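Why Doesn't Stainless Steel Rust?
12 Jul 2020

Leave a bicycle out in the rain for long enough and it will turn orange. Leave a fork in the sink for just as long and it will come out looking like a fork, although somebody may have a few words to say to you about the sink.

Both are mostly made of iron. So why does one go crusty and the other stay shiny?

What rust is

Iron has a weakness for oxygen. When there is water about, the iron and the oxygen in the air join up and make something new, called iron oxide. You know it as rust. It is orange, it is flaky, and it is terrible at its job, if its job is protecting the iron. Flakes drop off, fresh iron is uncovered, and that rusts too. Given enough wet weather, a whole nail can go this way.

Steel is iron with a little carbon mixed in to make it stronger. Ordinary steel rusts as well. It just puts up more of a fight when you try to bend it.

The secret ingredient

To make stainless steel, you melt iron and stir in another metal, called chromium. (Stirring is the polite word. It happens in a furnace, and no spoon would enjoy it.)

Chromium likes oxygen even more than iron does, so it gets there first. Together they make a skin over the whole surface of the metal. This skin is so thin that you can't see it, feel it or peel it off, however bored you are in math class. It doesn't flake, either. It sits there and keeps the oxygen away from the iron underneath. 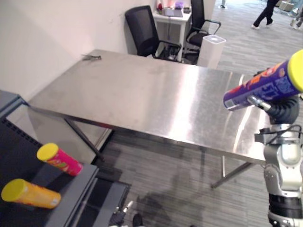
Scratches ought to be a problem for a skin that thin. Scrape a painted gate and the bare patch will rust, and then the rust will creep under the paint. A stainless steel tabletop like this one, with its brushed finish and the light lying across it in streaks, can be scratched and will mend itself. The chromium in the scratch meets the air, grabs some oxygen and makes a new piece of skin. You still have the scratch, of course. Metal can look after its health, but it has no interest in its looks.

Why brushed?

Brushed steel has been rubbed with something rough, all in one direction, so that it is covered in tiny lines. A mirror sends light back neatly, which is how you can see the toothpaste on your chin. The tiny lines spread the light out, so you get a soft, smeary shine and a very poor view of your chin. 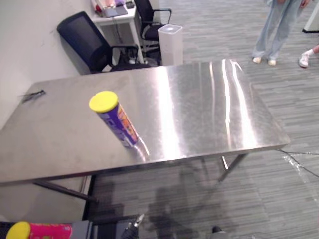 Those lines help to hide small marks as well. They do not do much about fingerprints. Your fingers leave a little oil on everything they touch, and steel shows it off to visitors.

Can it ever rust?

Yes. The name says "stain less," and you may notice it doesn't say "stain never." Salt is the usual troublemaker. Salty water can break through the skin in small spots and stop it from growing back, and then you get little brown pits. Things that live by the sea are often made from a tougher kind of stainless steel, with a metal called molybdenum added. It is said mo-LIB-duh-num, and it is worth practicing.

Try it yourself

You need two glasses of water, an iron nail with no shiny coating and a stainless steel teaspoon. Ask before you take the teaspoon.

Stir a pinch of salt into each glass. Put the nail in one and the spoon in the other, and leave them on a windowsill where no one will drink them. Look every day and write down what you see. After a few days, the nail should be growing some orange fuzz and the water may have gone cloudy.

Then rinse the spoon, dry it and put it back in the drawer.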